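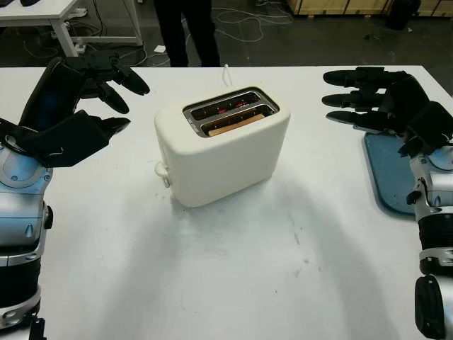
April 13, 2021

Toaster bench, two-slot cream unit from Skondton. Continued the browning series from February with the same bread (Clullholm white, sliced, bag opened this morning).

Setup: toaster at the middle of the white table, one slice in the front slot, rear slot left empty. Single-slice loading is what people at home do most, and the February runs were all with two slices, so the figures don't compare directly. Dial at 3 throughout.

Mains draw on the plug meter settled at 382 W below the rating plate value. Checked the meter against the Jorkell unit on the next bench and it reads correctly there. Kedir Kahsay suspects the extension lead. Will repeat from the wall socket.

Run 7 discarded. Lever did not latch on the first push and I had already started the timer. It latched on the second push. Aníbal Correa had the same trouble with the other sample and found crumbs under the carriage. Crumb tray emptied before run 8.

Results so far, single slice, front slot:
- Side facing the center element browns faster than the outer side. Difference visible by eye on every slice.
- Top edge stays pale. The slice sits just below the metal rim and the top strip gets little heat.
- Second slice in a back-to-back pair comes out darker at the same setting. Five minutes between runs is not enough. Going to ten.

Color readings are in the Yupanqui sheet, rows from 1,716 on. Column F is still the old scale. Do not average across it.

Lever life test is a separate job. Target is 3,000 cycles and the spring has not arrived.

To do: wipe the scuffs and dark smudges off the table in front of the toaster, move to wall socket, label the slices before they go on the rack. Two from this morning got swapped and had to be thrown out.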